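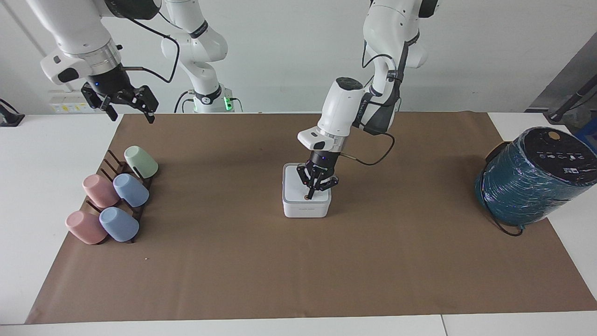 Cup rack on the kraft paper, small white box next to it

Plastic cups on a wooden peg rack - how do I keep the wood from going bad?

Posted March 4, 2026 in Kitchen & Dining

I bought a dark brown wooden cup rack with upright pegs and I use it for pastel plastic cups (pink, light blue, one mint green). They go on upside down. The table is white and I have brown kraft paper over most of it, mainly so the wood doesn't leave color on the top.

Two problems. First, the cups sit tipped on the pegs instead of straight, and when I bump the table one of them will sometimes come off. Second, after a few weeks the bottom of the rack started to feel rough and it smells a little musty when I pick it up. The cups themselves smell fine.

The rack came from Sorell and the tag only said "hand wash." I would like to keep it if I can. Is it better to put some kind of finish on it, or dry the cups somewhere else and only store them on the rack? Also, is kraft paper okay to leave under it all the time?

prarnden_kitchen

Cups leaning on pegs is normal. The peg is narrower than the cup, so the cup rests against it at an angle. It helps the drying because air gets in under one side of the rim. If they come off when the table gets bumped, put the rack against a wall or in a corner, and set the cups on the lower pegs first so the weight is down low.

The musty smell is from the bottom staying damp. Water runs down the pegs, gets into the base and has nowhere to go. Kraft paper makes this worse. It soaks up the drips and holds them right against the wood. I would use paper only when the rack is being used for dry cups.

What I would do:

Wash the rack with a little dish soap and wipe it off. Don't soak it.
Let it dry on its side for two full days, away from the stove.
Sand the bottom lightly with 185 if you have it, or whatever fine paper is in the garage. Go with the grain.
Wipe on food-safe mineral oil, leave it overnight, wipe off what is left. Do a second coat the next day.
Stick four small rubber feet on the bottom so air can get under it.

I did mine last April and the smell has not come back. The feet made more difference than the oil did.

One thing to check first - if water beads up on the wood, it already has a finish on it and the oil won't go in. In that case only do the feet.

moriarty84

just get a metal one. wood and water dont mix. mine was cheap and its been fine for 5 years

giris_home

I don't agree that you have to replace it. I shake the cups out over the sink, leave them on a dish towel for ten minutes and then put them on the rack. By then there is hardly any water left to run down.

On the paper, a thin silicone mat does the same job and you can rinse it. If you want to stay with kraft paper, change it when it goes wavy. Dark stained wood can leave a mark on a white table if it sits wet, so I would keep something under it either way.

No idea about the 185 sandpaper, I have only seen 180 and 220 in stores. Either should work.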